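Moving a digital piano into a cold room, will it suffer?

Posted by Noemi Iwasaki

Hello all, I hope somebody can put my mind at rest. We're turning the back room into a music room for my daughter (she's just starting her second year of lessons and has taken over the lounge completely, bless her) and I'd like to move our piano in there. It's a Trerorix digital with weighted keys, bought second-hand for £200, and it has been a lovely instrument so far. The trouble is that the back room is on the north side of the house and gets chilly, and there's a patch near the window where the wall sweats a bit in winter.

My mother had an old upright that went badly out of tune every time the heating came on, so I've grown up thinking of pianos as delicate creatures. Does any of that apply to a digital one? And should I keep it under a cover when she isn't playing? I did look in the handbook, but it only says to avoid "extremes", and I'm not sure whether my back room counts!
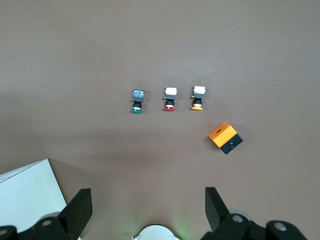 Page last changed: May, 4.30 pm

Thaddeus Oyelaran

Hello Noemi, and what a nice thing to be doing for your daughter. The good news is that a digital piano has no strings and no soundboard, so it won't drift out of tune as your mother's upright did. A cool room on its own shouldn't bother it much. Damp is the thing I would watch. It can get at the contacts under the keys, and then you find that one note comes out far too loud or doesn't sound at all, usually the one she needs most for her exam piece.

I'd put it on an inside wall, well away from that window, and leave a gap of 30 cm behind it so the air can move. A cheap humidity gauge on the shelf is well worth having. If the reading stays high for days on end, run a dehumidifier for a while before you think of anything more drastic. When you do the move, let the piano stand switched off for 2 hours in its new room before anyone plays it, particularly if it has been out in the cold van or the garage on the way.

As for a cover, yes, but choose a cloth one. Plastic sheeting can hold the moisture in. I used an old cotton bedspread on my Pronero for years and it did very well, though my wife would have liked the bedspread back.

Jalen Gallagher

Mine's in a garage and it's fine. Just keep drinks off it.

Bakari Ondieki

I agree with nearly all of what Thaddeus has written, and would only add a word about the stand. If the back room has an old floor, check that the piano sits level once it's in place, and go round the bolts again after a few weeks of playing. Mine worked loose so gradually that I blamed the pedal for the creaking and very nearly ordered a new one. Do get someone to help you carry it, too, and take it off the stand first. They're a good deal heavier than they look, and the doorway always seems to shrink when you're halfway through it. I hope she has many happy hours in there!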